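4.2 Changes to the sorting task

Before the trial, returned goods at the Trorance depot were sorted entirely by hand. A worker picked up each item, checked it against the return slip and placed it in a bin. Small household items took the most time, as few had the same shape and many arrived without packaging. Staff we interviewed described this part of the shift as dull but easy to share – two people could work at one table and talk. 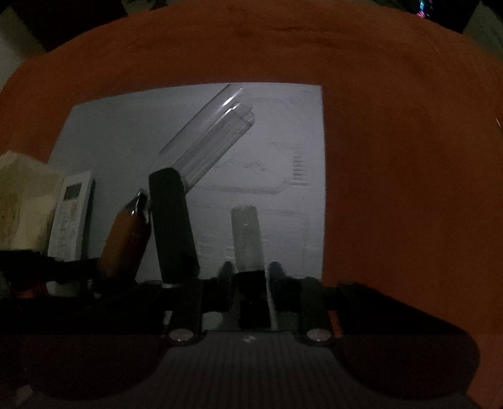
Under the Grokow system, workers first teach the grasps with a hand-held gripper and later oversee the arm that repeats them. Of the 22 staff who took part, most said the teaching stage asked more of their attention than the old job did. They had to slow down, keep their wrist steady and think about movements they normally made without thinking. Several reported sore forearms in the first weeks, and the MacLeod site shortened its teaching blocks in June for this reason.

Talk between co-workers also dropped off. Teaching is done by one person at a time, and the second worker was usually moved to another table. Supervisors saw this as a gain in output. The workers themselves were divided – some liked the quiet, while others said they now learned about problems on the floor much later. 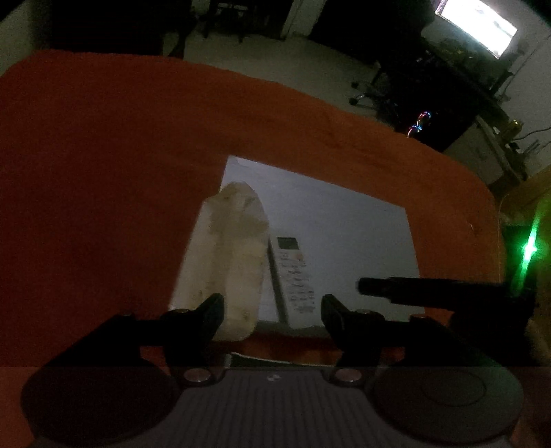

Figure 4. Hand-held gripper with open jaws over a remote control and a beige object on a flat panel.

Pay grades did not change during the study, although nearly 2,000 grasps were recorded. Staff at both sites raised this in interviews, and we return to it in the next section.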